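3.2 Working Close to the Platform Edge

Once the crews at Nirkport had grown comfortable with the basic controls, we turned to the question that had brought us there in the first place, and that was how people behave when the thing they need is just a little beyond the guardrail. We followed 30 operators through 317 lifts in August, and we are very grateful for their patience with our clipboards. Most of them moved the base before reaching, as they had been taught, but on the longer shifts they tended to lean.

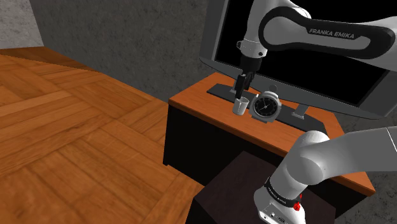

Figure 4a. Simulated desk with a robotic arm, its gripper fingers lowered into a small light gray cup.

Saludo's earlier work at Grarnudgate found much the same thing among painters, and she put it down to the bother of lowering the platform, driving three feet, and going up again – a bother we came to know well ourselves. When the Barredo crew was allowed to plan its stops before starting, leaning fell to 58 cases, and the foremen told us the day felt calmer too.
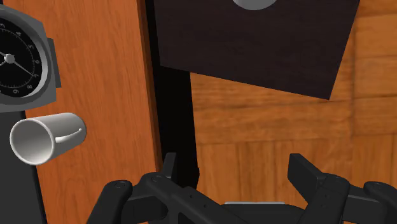
Figure 4b. Clock with a black face; a white mug lies on its side below it.

We would gladly have repeated the planned stops at Dadden, where the floors are less even, but the lifts there were already out on other jobs.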